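Liltolmont Cycle Society Member Forum
Board: History and Restoration
Topic: Chain drive and the end of the high wheel

Registrar_LCS
Members are invited to comment on the draft text for the March display. The draft states that the chain replaced the high wheel because riders wanted more speed. Please keep replies to the subject of gearing. The draft runs to 1,614 words and must be shortened.

spokeandnipple
I respectfully disagree with the draft. A high wheel was already fast on a good road. The chain allowed a smaller wheel to cover the same ground with each turn of the pedals, and the rider sat lower. Safety should be given as the first reason.

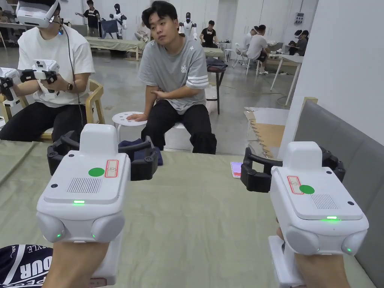 Two handheld grippers over the cloth-covered table.

fixed_wheel_28
The previous reply is correct on safety but passes over comfort. Small wheels with solid tires shook the rider badly, and many owners of high wheels refused to change for that reason. The air-filled tire settled the matter. The draft does not mention tires at all, and I consider this a serious gap.

Registrar_LCS
The point on tires is accepted. A paragraph will be added. Members are reminded that the display panel cannot hold more than 1,000 words in total.

Doltero
I would ask that the gearing figures also be checked. The draft gives the Staniforth machine a 28-inch rear wheel and then quotes a gear that does not agree with the number of teeth listed. Either the wheel or the sprocket has been recorded wrongly. My own notes on that machine give the same wheel size, so I suspect the sprocket.

spokeandnipple
The sprocket on the Staniforth was replaced before the Society acquired it. The register, entry 139, says so. The figure in the draft is for the original part, and I see no error.

Doltero
In that case the draft should state which part is meant. A visitor who counts the teeth will reach a different answer from the one on the panel. I do not agree that this can be left as it stands.

Registrar_LCS
Both figures will be shown. The revised order of the text is given in the outline below. Objections should be posted by Tuesday.

1. Direct drive and the size of the front wheel

2. Early chains, including the block chain on the Flirell

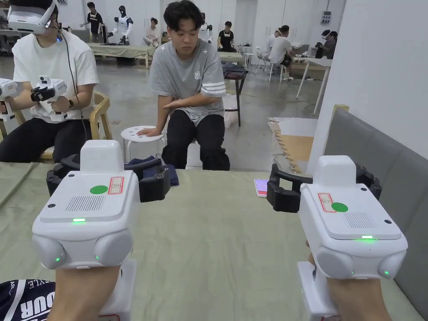 3. Solid and air-filled tires

4. The Staniforth: original and present gearing

fixed_wheel_28
I would place item 3 ahead of item 2, but I will not press the objection if the tire paragraph is kept at full length.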